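Hemisier apple rack, 4 drawers – review after one winter

Bought from: Grosell (online, item 3855)
Use: eating and cooking apples, a few pears, some onions later on

We have two apple trees and no cellar. For years the crop went into cardboard boxes in the garage, wrapped in newspaper, and by the new year we would be throwing a good part of it away. One apple goes soft at the bottom of a box and you don't find it until you smell it. So last autumn I bought a proper rack with slatted drawers, and it has now been through a full season from picking to the last few cookers in April.

I looked at the Hemisier and at the Joubert, which is the one most garden shops seem to have. The Joubert has deeper drawers and looks better. The Hemisier is plainer, cheaper and a bit narrower, and the width settled it for me. I had a gap between the freezer and the garage wall and the Joubert would not go in. The Hemisier is 566 mm wide and it did, with enough room to get a hand down the side.

Delivery and putting it together

It comes flat in one long box. The box had a split corner but nothing inside was marked. You get the side frames, the runners, the drawer fronts and backs, a bundle of slats, a bag of screws and a folded sheet of instructions. The sheet is drawings only. They are small and the left and right side frames look the same on it, which they are not. The runner holes are nearer the front on both, so if you put a frame in back to front the drawers stop short of the end. I did this. It took most of an evening to build the rack and a good part of that was taking one side off again.

The screws are decent. The holes were all in the right place except for one at the back of the bottom drawer, where I had to start the screw at a slight angle. The slats are already sanded but the ends were rough on a few and I went over them with a bit of fine paper. If you are building it with children helping, do the sanding first.

There is no finish on the wood. Hemisier say to leave it bare and I have done so. It has picked up a few stains from the damaged fruit and they don't bother me. The smell of new pine was strong to begin with and I left the rack standing empty for a while before I loaded it. I don't know whether apples would really take up the smell, but it seemed worth waiting.

How much it holds

Less than I expected. The idea is one layer of apples per drawer with none of them touching, and if you stick to that, the rack fills up fast. I gave the top two drawers to the eating apples, the third to the cookers, and the bottom one to a mix of late apples and pears. What was left over went back into boxes and was used first, for crumble and for the neighbours.

You can put the apples closer together and I did in the end, at least with the cookers. They kept well enough. I would not stack them two deep though. The drawers are shallow and anything on top catches on the rail above when you push the drawer in.

The slats have gaps wide enough for air but not so wide that a small apple falls through. Very small ones can get wedged and come out with a dent. I bought a pack of Panda drawer liners, which are thin paper mats with holes in them, and used those in the bottom drawer for the pears. They did stop the marks. They also got damp and had to be changed, and for apples I wouldn't bother with them.

Keeping

What most people will want to know is whether the fruit lasts longer. Ours did. The early eating apples were never going to keep and were past it soon after the clocks changed, which is much the same as before. The later ones stayed firm well into the new year. The skins went slightly greasy, as they do with some sorts, and this washes off. The cookers lasted longest of all.

I put most of the improvement down to being able to see everything. You pull a drawer out, look along it and take away anything with a brown patch. In the boxes I never did this as it meant unwrapping the lot. With the rack it is a short job with a cup of tea in the other hand, and we lost only odd ones here and there.

We had mice in the garage one year and I was worried about them. The rack is open at the sides and will not keep a mouse out. None came this winter. If you have them regularly you would need to staple mesh around it, and the back would be the awkward part.

Judging when they are ready

Something I had not thought about before having the rack is that late apples are better after a rest. Straight off the tree ours are hard and sharp. A few weeks in the drawer and they sweeten up. The only way to tell is to take one out and try it. Bring it indoors a few hours ahead, put it on a plate and let it lose the chill from the garage. A cold apple tastes of very little and I have written off perfectly good ones that way.

Look at the stem end as well as the sides. That is where ours start to go, and a small soft spot in the dip is easy to miss when the rest of the skin looks sound.

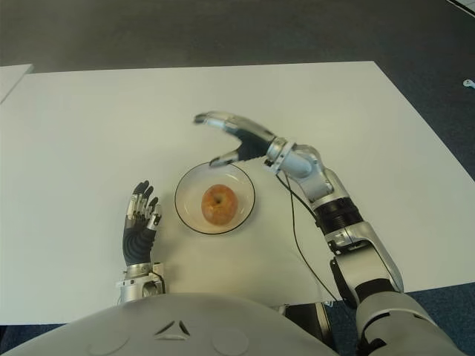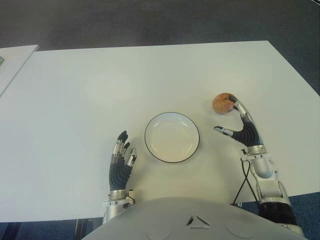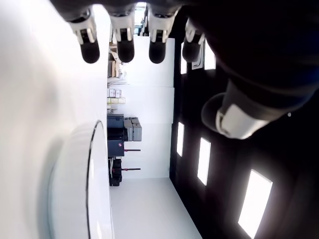
In the first picture the apple is on the plate; in the second it is on the table and the plate is empty.

The drawers in use

Now the part I like least. The drawers run wood on wood with no stop at the back or front. When a drawer is full it is heavy, and if you pull it more than halfway it tips down and wants to come out altogether. I caught one with my knee. Since then I have held the front with one hand and kept the other under it. A small block screwed to the runner would fix this and would cost the maker next to nothing. The Joubert has stops, going by the one in the shop, and they seemed solid.

The runners also swell in damp weather. Through the wettest part of the winter the bottom drawer stuck and had to be jiggled from side to side, which is not what you want to be doing to ripe pears. Rubbing a candle along the runners helped a lot. I did it to all of them in the end and would do it from the start another time, before the drawers go in.

There are no handles, just a cut-out in the front of each drawer. It is wide enough for gloves and I have no complaint about it.

The feet are the other weak point. They are the bare ends of the side frames and they stand straight on the floor. Ours is concrete and sweats a little, and by spring the ends had gone dark. I have stood the rack on a pair of bricks, which also makes the bottom drawer easier to reach. It wobbles no more than it did before. If your floor is uneven, fix the top rail to the wall.

Other uses

When the apples thinned out I moved some onions into the top drawer. They kept well. Keep them away from the fruit if you can – the pears in particular seemed to pick up a taste, even from a few drawers down. Potatoes would need covering to keep the light off and I have not tried them.

It will be used for drying seed heads over the summer and then brushed out and washed before picking starts. The drawers lift out completely, so cleaning should be easy. A stiff brush and hot water took the worst of the marks off the one I have done so far.

Good points

Fits a narrow gap.
Easy to check the fruit.
Air gets to everything and the later apples kept well.
Drawers come right out for washing.

Bad points

Drawers have no stops and tip when full.
Runners stick in the damp until they are waxed.
Instructions are poor on which side is which.
Holds less than the photographs on the Grosell page suggest.

Would I buy it again

Yes, for the space I have. If I had a wider gap I would pay the extra for the Joubert on account of the stops and the deeper drawers. For a single tree the Hemisier would be plenty. For two trees in a good year it is on the small side, and I am thinking about a second one to go on top. Hemisier say they can be stacked if you buy the joining brackets, which are sold separately and were out of stock at Grosell when I last looked.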